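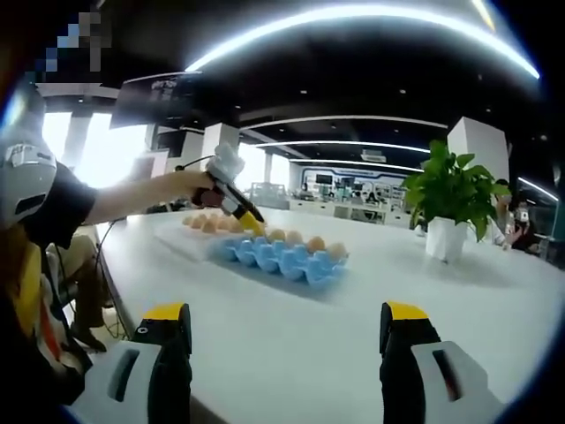
Bitte zeigt doch mal mehr Eierkartons, schrieb uns eine Leserin im August, und am liebsten die bunten! Sie sammle sie nämlich seit Jahren und habe noch nie jemanden getroffen, der die hellblauen genauso schön findet wie sie.

Doch, wir! Am Anfang dieser Galerie steht ein hellblauer Eierträger mit seinen runden Mulden, und in der hinteren Reihe vier Eier nebeneinander: ein blasses, ein beiges, ein richtig kräftig orangebraunes und dann wieder ein helles. Auf dem weißen Tisch kommen diese Töne wunderbar heraus. Dahinter steht eine blasse, durchscheinende Eierverpackung mit bräunlichen Eiern, dicht beieinander.

Rund ums Ei auf dem Tisch

Die Galerie gehört zu unserer Reihe Rerka, in der es um ganz alltägliche Dinge aus der Küche geht. Mit den Einsendungen der letzten Runde sind wir jetzt bei 427 Bildern (wir freuen uns über jedes einzelne!). Die Sammlung Datley zieht demnächst auf eine eigene Seite um, die Schalen und Körbe findet ihr weiterhin unter Enari.

Noch ein Tipp für alle, die selbst Eier umsortieren: Spitze nach unten, und angeknackste gleich beiseitelegen. Wer gern nach Farbe ordnet, fängt am besten mit dem dunkelsten Ei an, dann sieht man die Abstufungen viel leichter.

Stand: 19. Januar 2025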